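Large Cloths and Table Covers: Care and Storage at Drallanville House

25th September
By the Housekeeping Office, Komero Residences
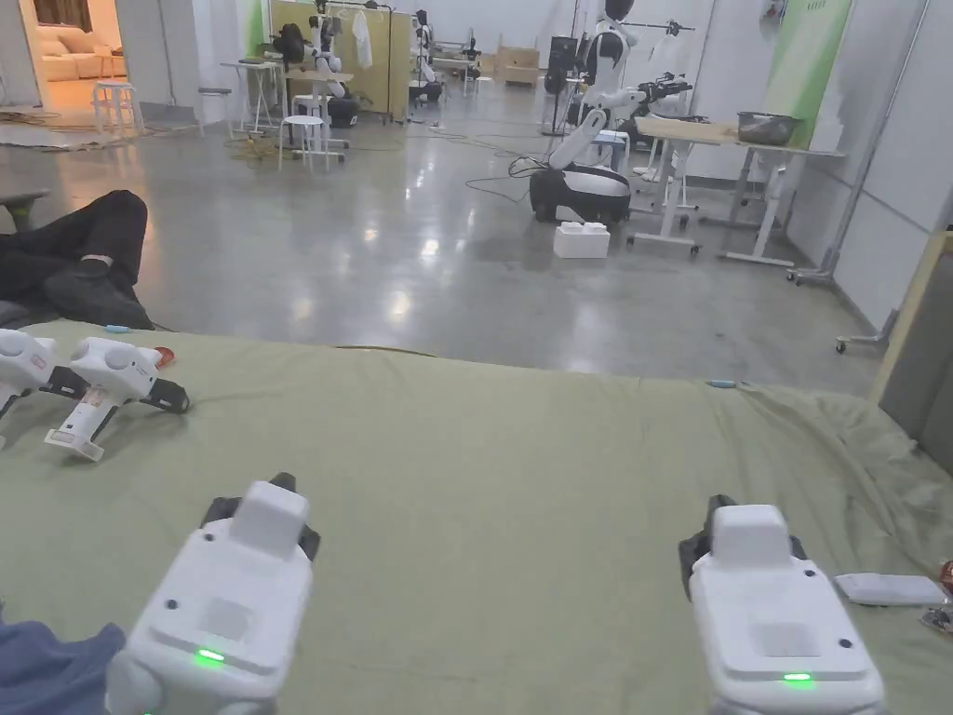 Residents are reminded that the large cloths supplied for tables and spare beds are shared property and are expected to remain in use for several years. The Housekeeping Office reviewed the linen store this month and found that 12 cloths had been withdrawn since January on account of set creases, stains, or torn hems. The following guidance replaces the notice issued at the start of the year.

Before a cloth is removed or folded, all small items should be lifted from it and put away. Particular attention should be paid to the far edge and the corners, where small objects are easily gathered up with the fabric and carried to the laundry room. Items recovered from the machines are kept at the front desk for 90 days, after which they are passed to the Tetteh Street donation center.

Wrinkles should be smoothed by hand from the middle toward the sides. Where a cloth has bunched near one side, it should be raised and laid again. Pulling from the hanging edge places strain on the hem and is the cause of most of the repairs sent out this year. Hard or heavy articles may be placed on the cloth, provided they are not dragged across it.

Plain colors, including the olive green cloths, may be washed together on the warm setting. Bleach must not be used. Cloths should be taken from the dryer promptly and folded in half lengthwise twice, then rolled. Rolled cloths are to be returned to the Vidus cabinet on the second floor with the size tag facing outward. Damp cloths must not be placed in the cabinet under any circumstances.

The linen store now holds 300 pieces in all, and nine new cloths in the largest size have been added for use on the wide tables. These may be borrowed by signing the sheet inside the cabinet door. The borrowing period is one week and may be extended once at the front desk.

A cloth that is stained or torn should be handed in at the desk with a short note stating where the damage is. Residents are asked not to attempt repairs themselves. No charge is made for ordinary wear.

The laundry room will keep its present hours until January, when the revised schedule will be posted beside the elevator.

Komero Residences, Drallanville | Contact the Housekeeping Office | © Komero Residences. All rights reserved. | Back to top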